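Category: Work & Society / Opinion

Pay for the Hours Before the Shop Opens

When I moved to Moltberg, my first job was in a small company that sold kitchen goods to hotels. The owner was Kirsten Gagnon. She started the company with her savings and one rented room, and when I came there were already nine of us, seven of them women. I learned from her how to write an invoice and how to ask a customer for money that is late. In my country I had studied economics for four years, but I had never learned this.

I tell this because I read many articles about women who start businesses, and almost all of them talk about courage. I have nothing against courage. But Kirsten did not speak about it. She spoke about the bank, which asked her husband to sign for the first loan, and about the day care, which opened at eight when her deliveries began at six.

Last April our city started a program for new founders. It gives each person a course of 200 hours, a mentor and a certificate. My friend Kanchan Sachdeva finished it and she says the teachers were very good. She also says that she paid $2,125 for child care during those weeks, and the program did not return one dollar of it. Two women from her group stopped coming before the middle. In the final report they are written as "not committed." I find this word unfair.

My opinion is simple. If the city has money for a course, it should first use a part of it for the hours when a mother cannot be in two places. Wayne Marchand, who sits on the board of the program, wrote in the local paper that such help would be "a private matter made public." I respect that he answered the critics by his own name. However, a road is also used privately by each driver, and we all pay for it.

Some readers will say that large firms already solve this. I worked two years at Landry, in the purchasing department, and it is true that we had good leave and a quiet room for new mothers. But a woman with three employees cannot build such a room. She has a table, a phone and a shelf of samples.
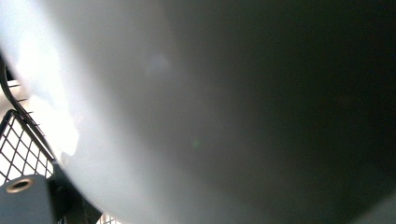 Smooth, white and without a label.

Kanchan now sells tableware under the name Sulomia. She has about 400 customers, most of them small restaurants, and she hopes to hire a second person this year. When she asked me what I would change in the program, I said the opening hour of the day care. She laughed, but then she wrote it in her letter to the city. I have signed this letter too, and I ask other people in Moltberg to read it and to sign if they agree.

Capucine Carré

Contact | © Moltberg Opinion Pages | Back to top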